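Packing Table Check, Snack Bags Line
Workska, Pitville room
Month: March
Checked by: Pranab Weerasinghe
Comments read by: Kgomotso Mabaso

Marks used: OK / Not OK / See comment

1. Hands and clothes

Hand washing place has soap and paper towels: OK
Hair is covered, sleeves are closed at the wrist: OK
No rings or watches at the table: See comment

Comment: One person had a bracelet under the sleeve. I asked to remove it and it was removed at once. Please repeat this rule at the start of the shift, at 8:15, when everybody is still standing together.

2. Bags before filling

Box of bags is closed when not in use: Not OK
Bags are stored off the floor: OK
Bags are clean inside, no dust, no cut pieces of plastic: OK
Zipper closes over the full length: See comment

Comment: The box from Kudbridge holds 300 bags and it was left with the lid open during the break. The lid must be down every time. For the zipper I tested 12 bags from the top of the box. In 2 of them the zipper stopped before the corner and I had to press again with the thumb. I put these two in the reject tray. If the next box has the same problem, I will write to Kudbridge and ask for a different lot.

3. Filling

Candies are individually wrapped, no open wrappers: See comment
Nothing is in the zipper track before closing: See comment
Bag is not filled higher than the line on the sample card: OK
Allergen sheet for this candy is in the folder: Not OK 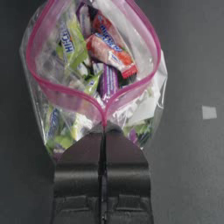

Wrapped candy goes in loose, and the person who fills should look through the plastic before closing. An open wrapper is easier to find when the bag is still wide open. I prefer the bags with a colored zipper for this work. The pink line goes all the way around the mouth and you can follow it with your eyes, so a wrapper caught in the track would be noticed sooner than with a clear zipper. For the HI-CHEW bags, the name on the wrappers must agree with the name on the packing list, and I ask that the second person reads it also. The allergen sheet was not in the folder on my visit. Kgomotso has a copy in the office and will print it again.

4. Table and area around it

Top surface wiped before start: OK
Cloth and spray are kept away from food: OK
Surface has no cracks or sharp edges: OK
Frame of the table is wiped also, including the corners: See comment
Cables are kept up from the work surface: OK
Light is enough to see small pieces: See comment

Comment: The top is done well, but the frame is forgotten by some people. Sugar dust stays in the corner where the rail meets the surface. A small brush would help, the cloth does not enter there. About the light: on a dark matte top, clear plastic is hard to see, especially small cut pieces. I suggest to wipe with the flat hand in a glove one time after the cloth, because you feel what you do not see. In the last check this point was marked OK by me, and I think now I was too quick with it.
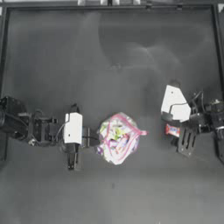
Item 4: dark matte tabletop and black frame, from overhead.

5. Closed bags and boxes

Zipper pressed two times, from left to right and back: OK
Air is pushed out gently before the last part is closed: OK
Boxes are not stacked more than four high: OK
Label is on the short side of the box: Not OK
Box count agrees with the sheet: OK

Comment: One box holds around 50 bags when they lie flat. Three boxes had the label on top, so it was covered by the next box in the stack. We moved the labels together during the visit. The old Fang labels are still in the drawer and should be thrown out, they have the wrong address.

6. Floor and exits

Floor is dry and free of wrappers: OK
Way to the exit door is free: OK
Trash bin has a lid and foot pedal: See comment

Comment: The pedal works but the lid comes down slowly and stays a little open. It is not urgent. I would like to see it repaired before the next check.

To do

Lid of the bag box down at every break: all staff
Allergen sheet in folder: Kgomotso Mabaso
Small brush for the frame corners: Pranab Weerasinghe
Labels moved to short side: done during visit
Old labels out of the drawer: Kgomotso Mabaso
Bin lid: open

Note from K. Mabaso: Read and agreed. The brush is ordered. For the light, I will ask if we can get one more lamp for the left side.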